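Linen swap fills the Ondmont hall for a second year

25 Mar 2021
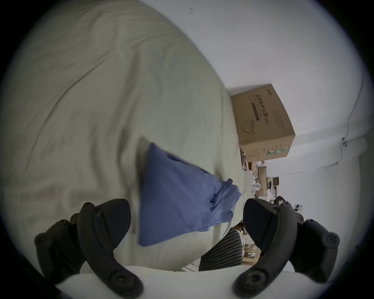
I went along to the linen swap at the Ondmont hall on the weekend thinking I'd be in and out in ten minutes with a pillowcase or two. I came home two hours later with a doona cover, a stack of tea towels and a sore back from carrying it all up the hill (I parked at the wrong end of Kiani Road, as I do every single time).

If you missed the first one, the idea is simple. You bring clean bedding, towels or fabric you're finished with, you get a paper ticket for each piece, and you swap your tickets for whatever takes your fancy. No money changes hands unless you want a sausage, and I wanted a sausage.

This year 164 households signed in at the door, which is a very good turnout for a town where half of us were supposed to be at the cricket. The organisers had put out a call in February for sheets in particular, and goodness, did people listen! By mid-morning the trestles along the stage side were stacked to chin height with queen fitteds, and somebody had to go out the back to find another table. Singles were harder to come by. If you've got kids in bunks you'll know they wear out faster than anything else in the house, so get in early next time.

The best part for me was the sorting corner. A bed had been made up so people could try covers for size before handing over a ticket, and it was going all day. A pale sheet would go on, get smoothed out, get pulled off again, and then a whole family would stand there debating whether it was cream or white. I had a go at folding a fitted sheet the "proper" way, with the corners tucked into each other, and I'm pleased to report I can now do it if someone stands beside me and gives instructions. Left to myself I still roll it into a ball and shut the cupboard quickly.

Blue was the colour of the day, for some reason. Blue towels, blue flannelette, blue cloths of no particular purpose, blue curtains with the hooks still in. I counted myself lucky to come away with a tea towel in a lovely faded green, and I was followed most of the way to the door by a woman who wanted to trade me three of hers for it. Sorry, it's mine!

The people from Sirklow, the mending group that meets behind the library, had their machines going near the kitchen and were turning torn sheets into drawstring bags while you waited. They take sheets that are too far gone to swap, so if yours has a hole you can put your foot through, don't chuck it. They're after cotton mostly. They'll look at poly blends but they weren't keen on the stretchy jersey ones, and having tried to sew that stuff myself I don't blame them one bit. There were four sewers on when I walked past and a queue of people clutching their worn-out favourites.

Anything left on the tables at closing was boxed up for Andari, the animal shelter out past the silos. They can always use towels and old blankets for the kennels, and flat sheets are handy as well, but they can't take pillows or doonas because the dogs pull the filling out. I've been told off about this before, so I'm passing it on.

A few small grumbles, offered with love. The sizes weren't marked on a lot of the sheets, and there was a fair bit of holding things up by the corners and squinting. A safety pin and a scrap of paper would sort that out – I'd happily cut up the scraps myself. The hall was stuffy by noon too, and I don't think anyone had worked out how to open the high windows on the car park side. And could we please have the tea urn away from the door? I nearly wore a cup of it.

The ticket roll at the front desk had 2000 on it to begin with and I'm told they had to start handing back used ones before lunch, which gives you some idea of how much was moving through the place. My own haul is through the wash and on the line as I write this, and the doona cover has come up beautifully. It has two buttons missing at the bottom end, but I've got a jar of odd ones that has been waiting for exactly this kind of job.

There'll be another swap in spring, with the date to go up on the hall noticeboard once the bookings are sorted. Clean and dry items only, please, and if you've got single sheets tucked away in the linen press, hang on to them for us. Sirklow will keep taking worn cotton in the meantime, and you can leave it in the tub beside the library's back door.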